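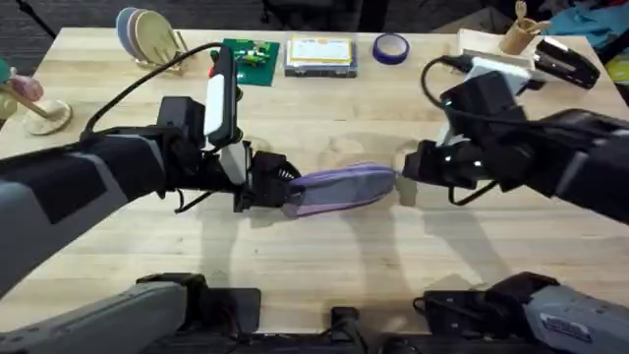

3 min read

Vaher soft pouch in lavender
Reviewed by Maarja Kuusk, 2019-10-13

I bought this in January to replace a tin that rattled in my bag. It's a long, soft fabric pouch with rounded ends, and the seam along the top edge is a slightly darker purple. Mine holds 16 pencils, a rubber and a short ruler — any more and it gets hard to close.

It has been through the wash at 20 degrees and kept its colour. There's no padding, so I wouldn't put good glasses in it. The Brato one I had before was stiffer but took up more room. I'd buy the Vaher again, probably in grey.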